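Search this site Enter keywords Go
Home Interviews Tooling Archive Contact

Planning around leaves

Horácio Figueiredo maintains Amaral, the motion planner used at Grolstead. He wrote the first version as a wrapper around a sampling library and has since replaced most of it. "The wrapper was fine for boxes," he says. "A plant has no useful bounding box."

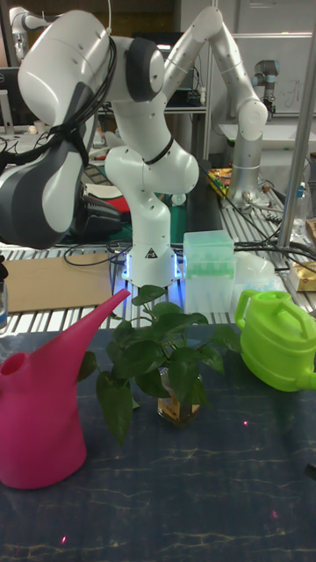

The current release keeps two collision maps, one for rigid objects and one for foliage. Contact with the second adds cost but does not invalidate a path. Over 587 logged queries, 231 needed a second pass.

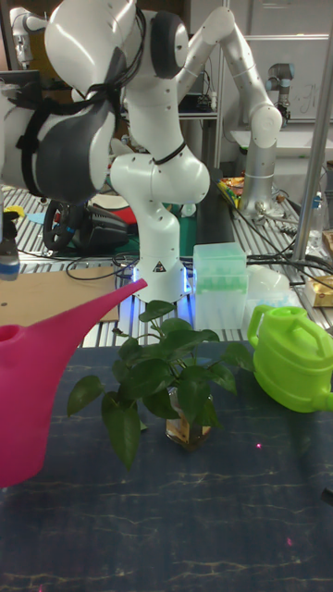 Perception

Depth data is the weak part. Figueiredo filters it over 22 scans before the planner sees it. "Glass gives you holes, and thin stems give you noise."

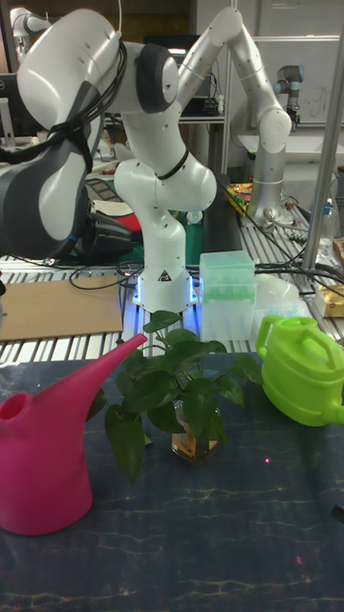

Amaral reads its object list from a separate service, Liltdale, which stores a mesh and a grasp policy per item. Handles and spouts get their own entries. For a watering can like the magenta one, the long spout is modeled as a tapered cylinder, apart from the body. "One convex hull would block half the space over the table," he says.

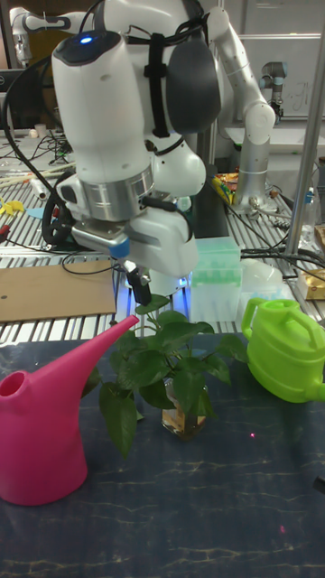 Gripper over the pothos, watering cans on either side.

The planner's time limit is 100 milliseconds. Figueiredo wants to move the foliage map to the GPU by November.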